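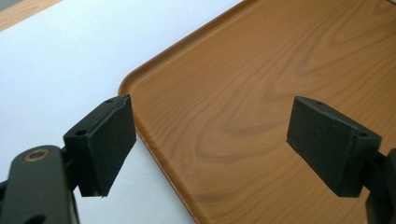

The wood-grain tray on a white surface.

How I get old wax off a serving tray

I've been cleaning up trays for 4 years now, mostly flea market finds, and the question I get most is about that cloudy, sticky feel they get after years of spray polish. It's wax on top of wax! You can get it off in an afternoon, and most of that is waiting.

You'll need mineral spirits, a stack of old T-shirts cut into squares, a soft toothbrush and gloves. Open a window first (please, I learned this one with a headache).

Try a hidden spot on the bottom before anything else. Dampen a rag, rub for a few seconds and look at it. Yellow or brown gunk is old wax, so carry on. If the color of the tray itself is coming off, stop there and leave it alone.

Then work in small patches, going with the grain, and swap to a clean rag as soon as the one you're using looks grubby. The toothbrush is for the corners and the handle holes. I used to skip those and they'd stay tacky forever.

Let it dry overnight. If it still feels draggy under your fingers, go over it again. My Drurness tray took three rounds, and my friend Tullio Cirillo gave up on his after one and painted it green.

For the finish I like Pekska paste wax, a very thin coat, left for twenty minutes and buffed until my arm gets tired. One coat is plenty for a tray that only carries coffee.

Lay the used rags flat outside to dry before you throw them out, never balled up in the trash, because they can catch fire.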